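# 机器到底能不能干家务了？说说各位的看法

**慢炖萝卜** · 楼主 · 2020年5月21日

大家好，潜水好几年，头一回开主题帖，写得啰嗦，请多包涵。

起因是我妹妹。她家两个孩子，房间里天天是衣服，她前阵子问我：“你不是在厂里管设备的吗，什么时候能弄个机器来替我收衣服？”我当时随口说快了快了，回家以后越想越心虚。我在车间干了这么多年，码垛、拧螺丝、贴标签，机器样样比人稳，可要说叠一件小孩的连衣裙，我们厂没有一台设备做得来。

所以想问问各位，不管是做研究的、跑现场的，还是家里买过各种小机器的：你们觉得现在到哪一步了？家里的活儿和车间的活儿，哪一边先指望得上？

---

**Jui-lin Tang** · 2楼

楼主好！我先泼一小盆温水（不算冷水哈）。

我觉得“家务”两个字太大了，得拆开看。扫地这种事，机器已经干得不错，我家那台除了爱吃袜子，没什么可抱怨的。洗衣服也早就是机器在洗了，我外婆年轻时要在河边蹲半天呢。难的是中间那些零碎：把衣服从地上捡起来，分一分，翻个面，送到该去的地方。人做起来不过脑子，机器做起来每一步都要命。

布这个东西没有固定形状，同一条裤子扔两次，两次的样子都不同。车间里的零件可不会这样。

---

**螺母先生** · 3楼

不太同意楼上。我在 Diltix 做过两年集成，软的东西也不是完全没办法，关键看你要求多高。要它叠得像商店橱窗里那样，那确实早着呢；只要它抓起来，丢进洗衣机，我看再过5年就很平常了。抓歪了再抓一次嘛，洗衣机又不嫌弃。

大家总拿人的标准去要求机器，我觉得对它有点不公平。我自己叠的衣服也很难看啊！

---

**Janka Lukáč** · 4楼

螺母先生说得轻巧，哈哈。“丢进洗衣机”之前还有一大堆事呢。我拿孩子住的房间举个例子，大家一起看看这活儿到底有几道弯。
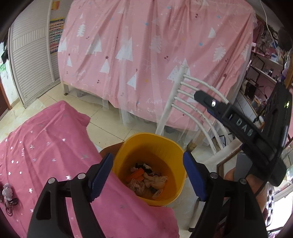 ### 黄桶里的这堆衣服，先从哪儿下手？

（还是4楼，接着说，标题是为了让后面的人好找。）

最底下那几件深色带花纹的缠在一块儿，从上面看，我都说不准哪只袖子是谁的。米色带粉的那团和橙色那块还好些，颜色跳得出来，夹住一角往上提就是。可是提到一半，底下的会不会跟着一起上来？人的手会抖一抖，感觉分量不对就放下重来。这“感觉分量不对”几个字，我看就值好几年的功夫。

再说路。桶旁边就是床，床单的边还垂下来一截，另一头又是椅子，后面那张床还有蚊帐一直拖到地上。蚊帐这东西，薄得几乎透明，我自己半夜起来都会一头撞进去，机器的眼睛看不看得准，我真没有把握。

还有床单上那一小堆黑色发圈。算衣服吗？算垃圾吗？要收到哪里去？当妈的一看就知道，换成机器，总得有人先告诉它吧。

---

**螺母先生** · 5楼

发圈这个我认输，我女儿的发圈我也不知道该放哪儿，放错了还挨骂。

不过桶这一段我要坚持一下。桶口又宽又圆，颜色又鲜，在机器眼里算是很友好的目标了。先不管里面缠没缠，连桶一起端到洗衣机那边倒出来，行不行？我们在现场经常这么干，分不开的料就整筐搬走，到宽敞的地方再分。

---

**Svatopluk Danko** · 6楼

整筐搬这个思路好，我投一票。我们 Tandwood 做木家具，打磨和喷漆早就交给机器了，最后把抹布收进桶里的还是我徒弟。前年我们请 Irkitz 的人来报价，想做一个自动收抹布的工位，报价单看得我直冒汗，够给徒弟加好几年工资了。技术上人家说能做，账上我算不过来。

楼主问哪一边先指望得上，我说还是车间。车间可以为了机器改样子，地上画线，筐子统一尺寸，过道留够宽。家里谁肯这么改？让孩子把每件衣服都按方向放好，那我看不如让孩子自己收。

---

**Hyun-seo Byun** · 7楼

我来说点不一样的。我在学校里做抓取方向，各位讲的难处都对，不过我比 Svatopluk 师傅乐观一些。

以前我们是替机器把每一步写死，所以一见到乱糟糟的房间就傻眼。现在大家慢慢转过来，多给它看人是怎么做的，而且要在真的房间里看，床单有花，墙上贴着图，地方也窄。我们组二月份做过一轮小测试，从桶里一件一件往外拿旧衣服，总共试了200次左右，单件分开的成绩比我预想的好，缠在一起的就惨不忍睹了，导师看完沉默了很久。

所以我的答案是：捡和搬，快了；分开和叠，还要等；知道发圈放哪儿，我毕业前大概看不到。

---

**Janka Lukáč** · 8楼

Hyun-seo 讲得真好，谢谢你这么耐心！那我再追问一句，要是它一边拿一边拽，把衣服扯坏了怎么办？小孩的衣服有的料子很薄，上面还缝着亮片珠子什么的，我手洗都小心翼翼。

---

**Hyun-seo Byun** · 9楼

好问题，目前的办法是夹得轻一点，指头上垫软的东西，滑掉了就重新来。代价是慢。我们那轮测试里拿一件衣服，慢的时候够我喝完半杯茶。

---

**Svatopluk Danko** · 10楼

慢我倒不怕，晚上让它自己慢慢弄，早上起来收好就行。我怕的是吵。Šimko 那边有位老主顾买过一台会自己走的小车，半夜撞椅子腿，咣咣响，铁椅子尤其响，第二天就送到我仓库里来了，现在还在角落里待着。

---

**慢炖萝卜** · 楼主 · 11楼

各位太热情了，我一条一条都看完了，还念了几段给我妹妹听。她听到“慢”的时候说没关系，听到“报价单”的时候就不说话了。

螺母先生的整筐搬我打算先试试土办法，给她家的桶底下装几个小轮子，孩子自己推到洗衣机旁边，这一步连电都不用。Hyun-seo，你们下一轮要是做缠在一起的，回来讲讲结果好吗？我是真想知道那几只袖子怎么分开。

---

**螺母先生** · 12楼

装轮子记得买带刹车的，我家那个一推就跑到阳台去了。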